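Speaker notes: Clearing the break table
Facilities track, short talk, 25 minutes with questions
Deck version: February

Slide 1. Title
Leave up while people sit down. Start at 2:00 whether or not the back rows are full.
Say which sites the talk covers: Imier (main building) and Estrella (annex). Careo is out of scope. It has a serviced kitchen and no shared table.

Slide 2. The problem
A shared table collects two kinds of item. Items that return to a fixed place: mugs, spoons, trays. Items that leave the building: cartons, wrappers, used filters.
Most clearing routines treat both kinds in one pass. The person clearing picks up whatever is nearest and decides afterward where it goes. The decision is made with full hands, and the item gets put down again on the same table.
Zodetard, our site log, recorded 1,043 items over the trial. Roughly 43 percent were moved at least twice before reaching a final place. Pause here. This is the number the rest of the talk works on.

Slide 3. Definitions
Final place: the hook, shelf, bin or sink where the item stays until next use or collection.
Move: any lift and set-down.
Parked item: an item set down anywhere other than its final place.
If asked, sliding an item along the table counts as a move. Wiping around it does not.

Slide 4. Mugs
Stacking was dropped early. Stacked mugs have to be unstacked to reach the bottom one, and the handles catch on each other.
Shelf storage works but needs a clear run of shelf at arm height. Estrella does not have one.
The mug tree was adopted at both sites. Points to make:
- Footprint is small and the base stays where it is put.
- Each mug has its own peg. Removing one does not disturb the others.
- The mug has to be turned on its side to go on. Approach with the handle toward the peg, lower until the handle takes the weight, then release.
- Load opposite pegs in turn. A tree filled down one side will lean.
- Keep the tree near a table edge, with enough clearance that a mug on the outer side does not overhang.
Drain mugs before hanging. A drip mat under the base was tried at Imier and removed. It shifted every time the table was wiped.

Slide 5. Cartons
Milk cartons are the most frequently parked item in the log. The usual cause is doubt about whether the carton is empty.
Rule adopted: lift it, tilt it, listen. If there is milk, close the cap and return it to the refrigerator. If not, rinse, flatten, put the cap back on and place it in the carton bin.
Flatten from the sides inward, starting at the base. Pressing down from the top splits the seam on some cartons and leaves liquid on the table.
A dented carton is not proof of an empty one. Check anyway. Expect a question on this, as the first version of the rule relied on shape and was withdrawn.

Slide 6. Order of work
Outgoing items first, then mugs, then the wipe-down. Outgoing items need no care in placement and free up working area quickly. Mugs are slower and benefit from the cleared space.
The reverse order was run at Estrella for comparison. It took longer in most sessions, mainly from reaching over cartons to get to the tree. Do not quote a time difference. The sessions were not matched for number of items.

Slide 7. Results
Share of items reaching a final place in one move after the change: 80 percent.
State the limits. Two sites, one type of table, and the people clearing knew they were being logged. The figure covers mugs and cartons only. Cutlery was left out.

Slide 8. Both item types
Show the pair together and leave it up during questions. Refer back to slide 4 for the handle and slide 5 for the cap.

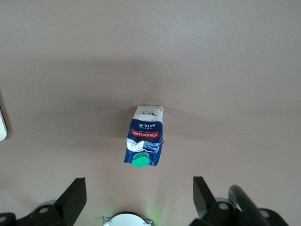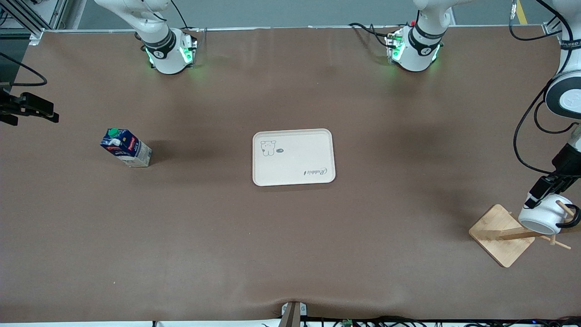

Slide 8. First picture: whole milk carton, on its side. Second picture: mug held sideways above the mug tree.

Slide 9. Questions
Likely ones:
Does it work with glasses? No. No handle. Use a shelf or rack.
What about oversized mugs? Measure the gap between pegs before buying a tree. Wide mugs may block the peg below.
Why replace the cap on a flattened carton? The collection contractor for both sites accepts them that way, and loose caps end up in the sink strainer. Check local rules.
Is the log sheet available? Yes. The blank Zodetard sheet is in the handout, last page.

Stop at 2:25. The next speaker needs the lectern for setup.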